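Flerkport Household Words, data card

Flerkport Household Words is a collection of names for small things in the home, gathered from speakers of the Flerkport dialect and from their children who moved to the city. It was started by Griet Leemans as a card index and was typed into tables by Gladys Arango. This text explains what is in the files, how the words were written down, and what a user should be careful with.

What the collection contains

Each row is one word as one speaker said it. If two speakers gave the same word for the same thing, there are two rows. We did not join them, as the small differences in sound are often what a reader wants to study. The main file is words.csv. A second file, speakers.csv, gives the age group of the speaker, the village of birth and the years lived outside of the region. The two files are connected by the field speaker_id.

The words belong to 14 topics, for example lids and covers, things for sewing, things kept by the door, and parts of the stove. The topic list follows the old card index, and it has some strange corners. Buttons are under sewing, but hooks are under doors, also when the hook is from a dress. We kept this order so that a person who has the printed index from the Peeters shop can still find the same word in the same place.

How the words were collected

The speaker was asked to name a thing and then to use the name in a short sentence. The sentence is in the field usage. We asked the speakers to talk in the way they talk with family. Some of them still changed to the standard language when a stranger was in the room, and these rows have the mark "std" in the field register.

Words for boxes gave us the most work. The dialect has one word for a box that closes with its own lid, another for a box where the lid is a separate piece, and a third for a box that stays open. Younger speakers often use only the first word for all of them. In Urimska, which is across the river, the second word means a drawer, so please do not mix the two villages when you count.

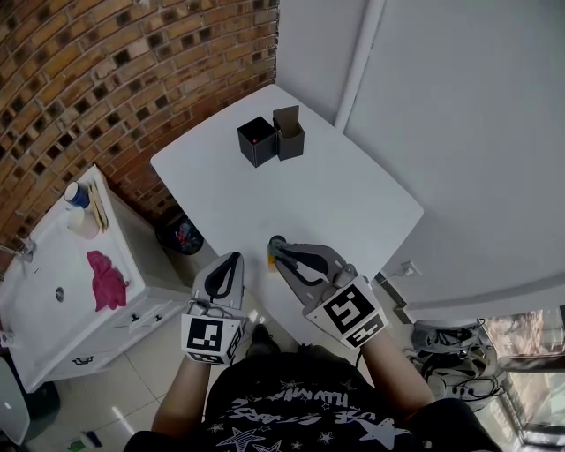
The topic of containers was therefore recorded twice. The second time, every speaker was asked for the name with the lid closed and again with the lid up. Nine speakers gave a different word in the second case. Their answers are in the field state, with the values "closed" and "up". For all other topics this field is empty.

Spelling

The dialect has no official spelling. We use the Fuvon spelling, with two changes. The long "o" is written with double letters also at the end of a word, and the soft "g" is not marked. The spelling of the speaker, if the speaker wrote the word for us, is kept in the field own_spelling. Please do not correct it. Several users have sent us lists of mistakes from this field, and we thank them, but it should stay as it is.

Fields in words.csv

row_id: number of the row, never used again after a row is removed
speaker_id: connects to speakers.csv
topic: number from 1 to 14
word: the word in Fuvon spelling
own_spelling: the word as the speaker wrote it, can be empty
meaning_en: short meaning in American English
usage: sentence by the speaker
register: "std" or empty
state: "closed", "up" or empty
note: free text, mostly by Griet

Known problems

The meanings in English are short and sometimes too wide. The word for a sieve and the word for a strainer have the same meaning_en, although the speakers never exchange them. There are 19 rows without a usage sentence, all from the topic of lamps. The sheets with these sentences got wet in a cellar and could not be read any more.

Men are few in the topics of sewing and washing. Most of them said that they have no word, and an answer of this kind did not make a row. It is a mistake of the early work, and we can't repair it now.

Use and contact

You may use the files for study, teaching and dictionaries. Please name the collection and the version. Do not try to find out who the speakers are. Flerkport is small, and a village of birth together with an age group can be enough to know a person.

New words are welcome, also single ones. Send them to Gladys with the village and one sentence of usage. The next version is planned for April and will have the topic of garden tools, of which 8 speakers are already typed in.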